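From: Iestyn Rosser
To: skirkine-residents
Subject: Re: [skirkine-residents] Hall wiring and the winter heaters

Morfudd Morgan wrote:
> Before we book the hall for October, can someone tell me what the
> limit is on the kitchen side? Last winter the breaker went twice during
> the soup lunch and we had 80 people sitting in the dark. I was told
> the urn was to blame but I have used that urn at Ivbridge for years
> with no trouble. Also, are the two heaters on the stage allowed to stay
> on with the kitchen in use?
>
> Morfudd

Morfudd,

The urn is fine. The trouble is that the kitchen counter outlets and the stage outlets are on the same breaker. Whoever did the work when the stage was built ran a line off the kitchen and never labeled it. I found this out with a plug-in lamp and a lot of walking back and forth to the panel.

So the answer to your second question is no. With the urn and one heater running you are already over. Add the warming tray and it will trip within a few minutes.

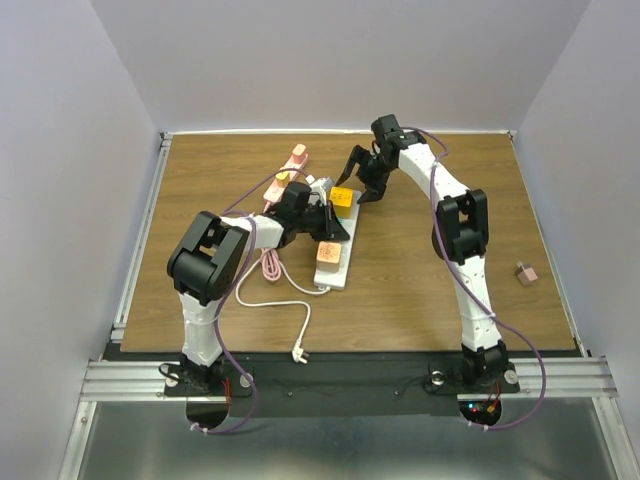
I have asked Lloyd for a price on a separate line to the stage. They want to see the panel first and can come in the morning, any time after 9. The panel has 2 spare slots, so I don't expect them to say it needs replacing. Until that is done, please plug the heaters straight into the outlets on the east wall, which are on their own breaker, and leave only one running if the coffee maker is over there too. Do not run them from a power strip, even a decent-looking white one like the one on the wooden tabletop in the picture. Strips are fine for the sound mixer, phone chargers and the projector. A space heater pulls too much for too long. The two we took out of the stage closet in spring had brown marks around the sockets and I threw them away.

For the October lunch I suggest this. Turn the main heat on at 5 in the morning. Fill the urn and plug it in at the counter. Keep the warming tray in the back pantry, where the outlet is on the same line as the freezer but has room to spare. Leave the stage outlets alone.

I have also put new labels on the panel door. The old card said "Plimano" next to three of the breakers. I take that to be the name of the firm that put in the original kitchen, but if anyone knows better, please write to me off the list.

When I have Lloyd's price I will send it here.

Iestyn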